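Bun day at the workshop

The two-arm build has finally got as far as food! I've been dying to write this one up. Yiran Cao and I have had the arms bolted up in the Riltmont shared workshop since October, and up to now it's been all cables and swearing. The job is simple to say: steamed buns, a plate, a steamer, and both arms in reach of the lot.
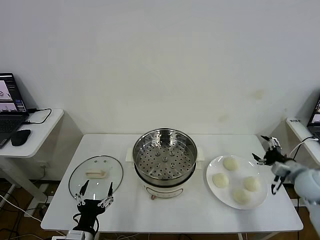 Last updated: Apr 24, 2019

The right arm does the buns and the left looks after the lid. I thought the glass would be the nightmare, but the buns are much fussier (they're smooth, they're round, and they squash if you so much as look at them). We spent almost 30 evenings on grip force alone, and I'd happily do it again. The fix was closing the fingers in 15 small steps and stopping early, which Yiran had been telling me to try for weeks. Sorry, Yiran.

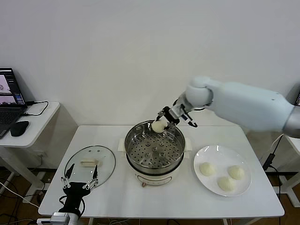 Bun in the right gripper, just over the rim of the steamer.

Next up is the knob on the base. It's tiny and low down, so I'm printing longer fingertips tonight.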